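Mahawong Opens Computer Reuse Program for Households

MAHAWONG, January. Residents can now drop off old desktop computers at the Flallwood center, open Thursday until 7 p.m. 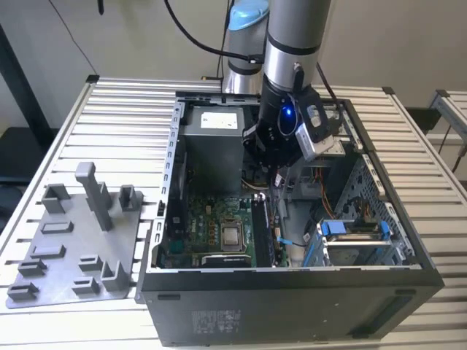
The program is run by Rustotier and paid for by the town. Last year's trial took in 158 desktops from 40 streets.
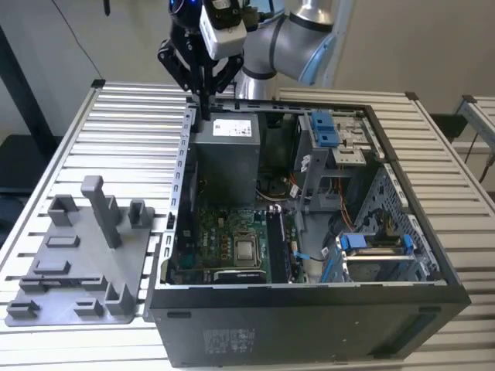 Drop-off is free, with a limit of 2 computers per household. Monitors and printers are not accepted. Please remove personal files first.

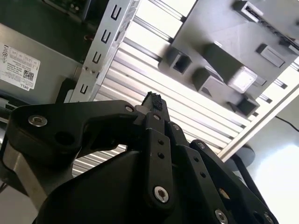 By Varkanberg Press Office

Refurbished machines will go to local schools and the public library. Schools can apply through the town website.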